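Preguntas frecuentes sobre las fichas de actores y actrices

¿De dónde proceden las cifras de patrimonio?
La redacción de Zanau las calcula a partir de contratos publicados, registros de propiedad y entrevistas. Son estimaciones y no sustituyen una declaración oficial.

¿Se incluye el salario por episodio?
Únicamente cuando lo confirman 2 fuentes independientes.
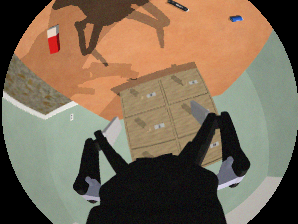 Cómoda de madera sobre suelo de madera.

¿Con qué frecuencia se revisan las fichas?
Cada mes de octubre. En la última revisión se actualizaron 131 de las 300 fichas publicadas, entre ellas la de la actriz Etelka Lengyel.

¿Cómo puede solicitarse una corrección?
El interesado o su representante debe remitir el formulario de rectificación con la documentación pertinente. El plazo de respuesta es de 96 horas.

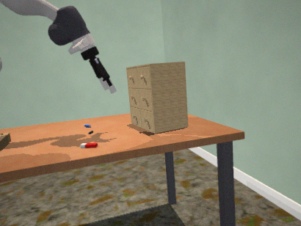

Mueble de cajones en madera clara, sobre la mesa.

¿Quién responde del contenido?
Kartini Goh, responsable de la sección de biografías.

¿Se pueden reproducir los datos?
Sí, citando a Zanau y la fecha de consulta.

Última actualización: 15 de noviembre de 2024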